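Workgate Community Help
Toys and games > Repair and refurbishment

Grooved block binds in the arch hole of a shape sorter

Zerrin Akyol
Posted 2023-02-16

I check and repair returned items for the toy library in Bistdale. Item 2234 is a shape sorter in the form of a rectangular box, red, with nine holes in the top in a three-by-three grid. The piece giving trouble is the tall blue block with a half-round groove down one side. In section it is a rectangle with a semicircle taken out of it. I have been assuming it belongs to the arch-shaped opening in the front row, the one with a curved notch in its lower edge.

The block goes in a short way and then binds. If I push, it goes further and then has to be worked back out with a wiggle. Other pieces from the same set drop through under their own weight. The set came to us second-hand with no leaflet, so I can't confirm that the block is original to it.

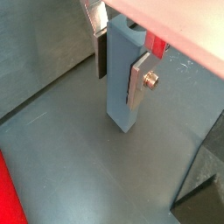 What I have tried so far: washing block and box in warm water with dish detergent, drying both overnight, and turning the block end for end. Turning it made no difference that I could feel. I haven't sanded anything yet and would prefer not to until I know which surface is at fault. The block is the only one of its colour in the set and I have no spare.

Two things I would like to know. Is there a sensible way to find the contact point without special tools? And if material has to come off, should it come off the block or the hole?

A separate matter, less urgent. There is also a black holder with a flat base plate and two uprights, each with a concave curve along the top, like a cradle. It is stored in the same grey bin as the sorter. I don't know whether it is part of the toy or something that was put in with it before we got it. If anyone recognises the arrangement, please say so.

Pichit Thepsuriya

Just sand the block. Any paper will do. Had the same thing with a wooden one years ago and it took five minutes. If it still sticks, rub a candle on it.

Nevzat Türkmen

I would hold off on the sandpaper. A block with a groove has more ways to bind than a plain one, and only one or two of them are cured by making the block smaller.

A round peg in a round hole has no wrong rotation. A plain rectangular block in a rectangular slot has two good rotations. A rectangle with a semicircle out of one side has exactly one, and the groove also has to clear whatever projects into the opening. That gives you three separate fits to check: the width across the flat faces, the depth from the back face to the grooved face, and the radius of the groove against the curved part of the hole. Any of them can be tight while the other two are loose.

Start with the depth of engagement. "Goes in a short way and then binds" is useful information. If the end of the block were oversize it wouldn't start at all. Starting and then stopping suggests either a taper along the block, so that it gets fatter away from the end, or a block that is leaning as it enters. Tall blocks lean easily. The top panel of a sorter is thin compared with the height of the block, so until a good part of the block is through, very little is keeping it vertical.

Do this before anything else. Put the sorter on a flat floor, well away from any wall.

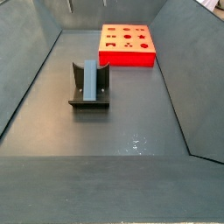

Sloping sides on a storage bin catch your knuckles and make you present the block at an angle without noticing. If you have been testing with the sorter pushed up near the back wall, your hand is coming over from the front and the top of the block will be tipped towards you. Take the sorter out, put it on a bench, and stand so that you are looking straight down the hole. Lower the block between finger and thumb with no downward force. Repeat that several times. If it now goes through even once, the block isn't oversize in any way that matters and you have a lead-in problem. In that case a very light bevel on the bottom edges of the block will probably cure it.

If it still stops at the same depth, mark that depth in pencil on each face and measure there with calipers. Compare with the measurement at the end. A difference you can read on cheap calipers is enough to cause what you describe.

On your second point, I would take material off the block every time. The hole is harder to work evenly, and once it is too big other pieces will go through it, which defeats the toy. A block can be replaced or built up. The counter-argument is that you have only one block, but a careful bevel removes very little.

I have no firm opinion on the black holder. Concave uprights on a flat base usually mean something round is meant to lie across them. Have you got a cylinder among the pieces? If so, set it across the two curves and see whether it sits without rocking. I would not catalogue it as part of the toy on that evidence alone.

As for candle wax, please don't. It picks up grit, and in a lending collection it will end up on every other piece in the box.

Zerrin Akyol

Thank you, Nevzat. I tested on the bench as you described. The block went through cleanly on some attempts and stopped on others, so lean is at least part of it. Caliper readings at the pencil mark and at the end agree on the flat faces. I have no good way of measuring the groove.

There is a cylinder. It sits in the holder but rocks slightly. I have noted it as unresolved.

Rami Abu Hammour

Nevzat's reasoning is sound and your bench result fits it. To add to that, the groove can be checked without a radius gauge. You need a pencil, a sheet of thin paper, a strip of stiff card, masking tape, some 400 grit wet-and-dry paper, and a short length of dowel somewhat smaller than the groove. Allow 15 minutes for the checks. The rest depends on what you find.

1. Trace the end. Stand the block on the paper with the groove running vertically and draw round it with a sharp pencil, keeping the pencil upright. Turn the block end for end and trace it again beside the first outline. Cut both out and lay one over the other, flipping one if needed. If the half-rounds don't coincide, the groove is off-centre or runs at a slight angle to the sides.

2. Trace the hole. Tape paper over the opening and rub the side of the pencil lead along the edges, as you would with a coin. Cut that shape out as well. Lay the block outline inside it. You are looking for an even gap all round. If the gap closes up at the curve and nowhere else, the groove is the tight fit and sanding the outer faces would achieve nothing.

3. Check that the block stands square. Put it on a surface you trust, hold the strip of card upright against a flat face, and look for light between the two. Then rotate the block to the next flat face and do the same. A block whose end isn't square to its sides will lean whenever someone lines it up by eye, because people tend to set the end flat on the panel first and then feel for the hole.

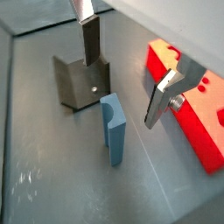

4. Find the contact point. Scribble soft pencil over the inside of the groove and over the first 30 mm of the outer faces. Lower the block into the hole, let it bind, and lift it out without twisting. Twisting smears the marks and you will have to start again. The rubbed patches are where it touches. If they are only at the corners, go to step 5. If they are inside the groove, go to step 6.

5. Bevel the end. Lay the 400 grit paper on a flat surface and draw each bottom edge across it at an angle, with a few light strokes. Do the same number of strokes on each edge. Wipe, and try the fit. Leave the two points where the groove meets the end until last, as they are thin there and round over quickly. Repeat on the other end, given that children won't favour one.

6. Ease the groove. Wrap the same paper round the dowel with the grit outwards and run it the full length of the groove in long strokes. Do not work only at the tight spot, or you will leave a hollow that catches on the curved part of the opening. Up to 8 strokes between fittings is plenty. Re-scribble each time. The surface will look paler where it has been abraded if the material is coloured all the way through. If the colour is a coating, stop as soon as you see a different shade, and ask again before continuing.

7. Wash and inspect. Dish detergent and a soft brush, then run a thumb along every edge you have touched. Any burr comes off with the back of a fingernail or one further pass of the paper.

Checking whether the block belongs to the set

The paper outlines are useful for this as well. Offer the block outline to the rubbing of the arch hole in both orientations and to rubbings of the larger holes beside it. If it matches the arch closely on the flats and has an even gap at the curve, I would treat it as original. If the flats match and the curve is a visibly different radius, it may be from another set with a similar layout. In that case you are adapting a block, and the record for the item should say so.

File the outlines with the item. They are handy when a piece goes missing and somebody has to make another.

The holder

I agree with Nevzat that the evidence is thin. A cylinder that rocks may mean a poor match, or it may mean that the two curves are not in line with each other. Lay a straight rod across both uprights and sight along it. If the rod sits level and the cylinder rocks, check whether the cylinder is out of round before blaming the holder. I would store it in its own labelled bag until someone turns up with the original leaflet.

Zerrin Akyol

The rubbing and the outline match on the flats with a small even gap at the curve. Pencil marks rubbed only at the corners. I bevelled both ends as in step 5 and did not touch the groove. The block has dropped through on every attempt since, including with my other hand. Marking this as solved. The holder is bagged and listed as unidentified, and I will open a separate thread for it in March if nothing comes up in the meantime.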